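The Confidence Number

The planner said 3,908 again, and Marta Ollstead wrote it on the pad under the others.

It was the count of grasp candidates the software had thought up for one cable. She had asked what the number was good for and got a long answer about sampling. The short answer was that the program made thousands of guesses, scored each one, threw away nearly all of them and then acted as if it had only ever had the one idea.

"It's at 50 now," Igor Gajdoš said from behind his screen. "It was 40 in April."

"Fifty what?"

"Percent. On cables."

"So a coin."

"A coin can't tell you which cable it's holding."

"Can this?"

He typed for a while. Igor had come over from Naseck with the perception code and a great deal of faith in it, and he was a decent man, and she had signed off on his budget. All three facts made it harder to sit there with the pad.

The job sounded small. Open up old desktops, unplug what was plugged in, take out what could be sold. Procházka would pay per machine, and Procházka had a warehouse full of them. A teenager with a screwdriver could strip one over lunch. The software had to find the plug, follow the wire back through all the other wires, decide which of them was in front, and pull on the right thing in the right direction with the right force. At each of those steps it produced a confidence score, and the scores were always high. She had begun to dislike them personally.

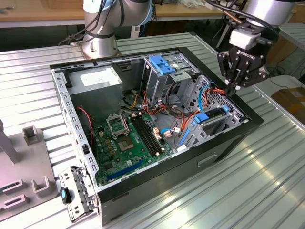 "Show me what it thinks it's looking at," she said.

He turned the monitor. The depth map was a mess of colored flecks where the wiring should have been. Over it the segmentation had laid neat outlines, each with a tag. Cable 2, 0.97. Cable 5, 0.94.

"Those two are the same cable," Marta said.

"It goes under something and comes out again. The tracker treats it as two."

"And it's ninety-seven percent sure."

"It's sure that it's a cable."

She wrote that down too. It was the most useful thing anyone had told her since she got here, and it wasn't in the report. The report had a chart, and the chart went up.

"What happens if it pulls on 2 while it thinks 5 is something else?"

"The force check stops it. If the wrist feels more than the limit, it backs off and replans."

"And comes up with another 3,908 ideas."

"Usually a different number." He looked at her pad. "That's because I fixed the random seed. So the runs could be compared."

"So every time I've watched it think, it was thinking the same thing."

Igor rubbed his eyes. "For the demo, yes. Drorkcombe wanted it repeatable."

There it was. She had sat through the Drorkcombe demo, up front, with a bad coffee, and she had clapped. The plug had come out clean and everyone had said something about the future of repair. Same case, same seed, same answer. A music box would have done as well.

"Turn it off," she said.

"The robot?"

"The seed. Move the case a little and let it guess for real."

He changed one line. It took him less time than it had taken her to ask, and that bothered her more than the demo did. The fan in the workstation got louder. On the screen the outlines flickered, merged, split up again. Cable 2 turned into Cable 7 and dropped to 0.61.

"That's lower," he said, and he sounded sorry.

"I like it better."

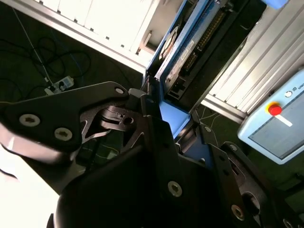
Procházka's view, given later over a bad phone line, was that a low number would never sell, that buyers wanted a green light and a price, and that if the thing was right half the time it could just as well say so in a smaller font. Marta held the phone away from her ear until he was done.

Then she told him there would be no second demo until the tracker could follow one wire under another, and that she couldn't say when that would be. He asked her to guess. She said she didn't have enough candidates.

When she came back Igor had filled a page of his own, by hand, with the scores from the new runs in one column and what the arm had really got hold of in the other. He hadn't drawn a chart. She pulled up a chair and started checking the second column against the log.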